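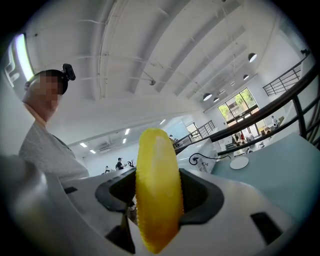

Bright yellow with white and dark gray.

Yellow (color)

Yellow is the color between green and orange in the rainbow, and it's the one I get the most mail over, so this is the longest entry in my color pages by a good stretch. On a screen it's made by mixing red and green light. In paint you can't mix it from anything - you have to start with a yellow pigment, and that's why every kid's paint box has one.

Name

The English word goes back to Old English geolu, and it's a cousin of the German gelb. It's also related, way back, to the word gold. Shade names are another matter, and I gave up trying to pin them down years ago. Lemon, canary, mustard, butter, straw, saffron! My two paint cards from Aigner and Redham both have a "Primrose," and if you hold them side by side one is nearly cream and the other would do for a raincoat.

How we see it

Your eye has three kinds of cone cells, and yellow light sets off two of them strongly, the ones that handle the long and middle wavelengths. That's a big part of why pure yellow looks so light to us compared with pure blue. It's also why yellow writing on white paper is a pain to read (I have a whole notebook of it from school and can't make out a word), while black on yellow stands out from a long way off. Signs for road hazards in the United States have used that pairing for generations.

Pigments

Yellow ocher is the old one. It's clay colored by iron, people were painting on cave walls with it, and you can still dig it up in plenty of places. I have a jar from a bank outside Barnville that I ground myself, very badly, and it's gritty but I love it.

Orpiment came later and is a lovely golden color, but it's an arsenic mineral, so please don't. Lead-tin yellow shows up in a lot of European painting up to the 1700s and then drops out of use. Chrome yellow arrived in the 1800s and was cheap and strong, though it can turn brown with light and it has lead in it. Cadmium yellow is the one most oil painters know now, and there are synthetic ones sold as Hansa or arylide yellow that cost less and are more see-through.

For cloth the classic plant is weld, a tall weedy thing with small pale flowers. Onion skins work too and give you something closer to orange. I did a batch of wool last August with 80 grams of dry skins and an alum bath, simmered for 84 minutes because I got caught on the phone, and it came out the color of strong tea with a bit of gold in it. Goldenrod was better. See my entry on Dye Plants for the full recipe.

In nature

Egg yolks, corn and a lot of fall leaves get their yellow from carotenoids. In leaves it's often there all summer under the green, and you only notice once the chlorophyll breaks down. Dandelions, goldfinches and wasps need no help from me.

Meanings

They're all over the place. Sunshine and cheer, sure, but in English "yellow" has also meant cowardly. In imperial China certain yellows were kept for the emperor. Soccer referees use a yellow card for a caution.

Odds and ends

The Fukar color deck has 105 chips, and 4 of them are labeled just "Yellow" with a letter after it. I like the second one best.

See also: Ocher, Gold (color), Dye Plants, Orange (color)

Last changed 2 July 2023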